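Who pays for the second arm?

The sales case for putting robots on computer refurbishment fits on one side of paper. Old office PCs arrive by the pallet, people are dear and bored, arms are neither. Buy the arm, strip and rebuild the towers, count the savings by July.

I have read that sheet of paper in several versions now, and what bothers me is how much of the budget it leaves off. The quote from Holovko that landed on my desk covered an arm, a gripper and a day of training. It said nothing on fixtures, and it assumed every machine would turn up the same shape. 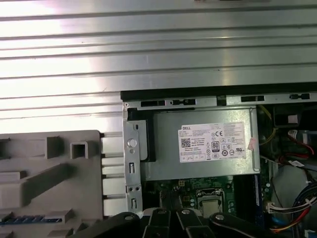 The parts that aren't on the quote

Úna Foley runs purchasing at Jonard, which takes in used desktops from councils and colleges. She looked hard at automation last year and came away with a spreadsheet of 161 lines. "The arm was line four," she says. "I kept waiting for the lines to stop."

Some of what followed was dull: benches, guarding, insurance, a stronger electricity supply. Some was harder to price. Jonard handled 942 towers in the month she studied, and the commonest single model made up 70 of them. Every other layout meant new positions to teach, and quite possibly a new plate to hold the parts. Nita, the supplier she got furthest with, offered to do the teaching at a day rate. She asked how many days. They told her it would depend.
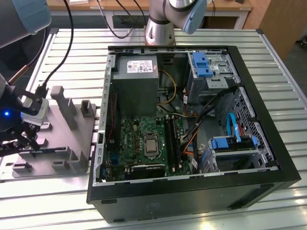
A desktop tower open on the bench, with a fixture plate to its left and two arms in attendance.

Sebastião Andrade, who plans cells for a living and is fonder of robots than I am, thinks buyers like Foley are asking the wrong question first. He wants them to pick one task and cost that properly. Memory is his favourite. Modules are small, they have a resale value, and the slot is in a known place once you know the board.

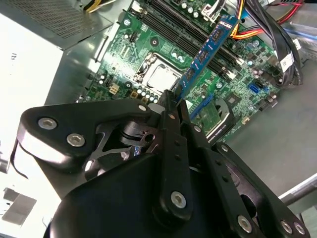

I put it to him that a person with a thumb can do the same job in seconds. He didn't argue. His point is that the person also has to test the module, log it and put it somewhere sensible, and that a cell can be built around all of that. Fine, but then we are no longer buying an arm. We are buying a tester, a database and somebody to look after both, and the sheet of paper has quietly become a project.

Fixtures are where I would tell anyone to start the budget, and where almost every proposal I've seen ends it. They look like an afterthought and get priced like one. The one beside this tower is a 3D-printed piece, all raised posts and slots, and it is easy to look past it to the arm with the memory module in its fingers. Printing a block like that is cheap. Drawing it, trying it, moving a post and printing it again is somebody's week, and that week rarely has a line of its own.
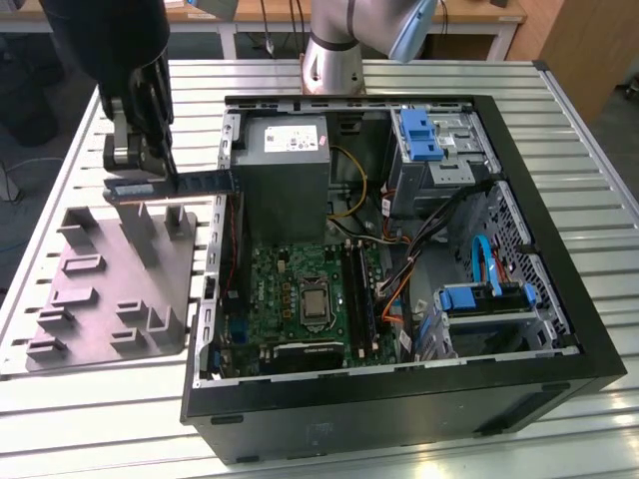

Second arms are the other thing to watch. Andrade says a pair can be worth having where one holds and the other works, and I believe him, but the price doubles on the day you sign and the output may not. Ask what each arm will be doing at every step. With the module held just above the left edge of the case, the gripper at the upper left has a job I can name; I'd want the supplier to name one for the arm standing behind the computer as well, in writing, with minutes against it.

Foley hasn't bought. She has set aside money for a trial on 50 machines of one model, with Havov lending the kit and Jonard paying for the fixtures -- her condition was that all hours be logged, including the supplier's. If the numbers are good she will go back to line four. She has kept the other 157 below it.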